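The Clinic That Runs on Clipboards

Brophy has one public health clinic, and on flu shot day it has one line, which starts at the side door and ends at the feed store. I joined it at the feed store.

The county had promised an easier time of it this year. In January it signed up with Kondix, a booking service that texts you a slot, a reminder and then, if you ignore both, a second reminder with a sad face. The town has 300 people over the age of 70, and the county mailed each of them a card explaining how to download the thing. Most of the cards I saw that morning were being used as fans.

"I have an appointment," said the woman ahead of me, holding up her phone. So did the man ahead of her. They had the same appointment, 10 o'clock, and so did I.

Inside, two nurses had given up on the tablet and gone back to the clipboard. The clipboard was fast. It knew who was next, and when somebody's hip was bad it let them go first, a feature Kondix says it is looking into.

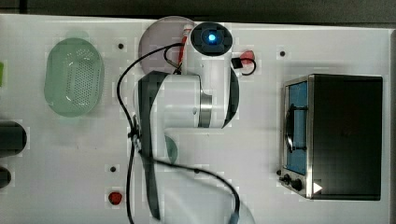

The clinic's own budget is another matter. Fladik, the company that supplies its vaccine fridges, raised its service fee in the spring, and the county paid by trimming the Saturday hours. People who work weekdays can now get their shots in Brevura, provided they have a car and a forgiving boss.

I got mine in the left arm at a quarter to twelve. My second reminder arrived in the parking lot.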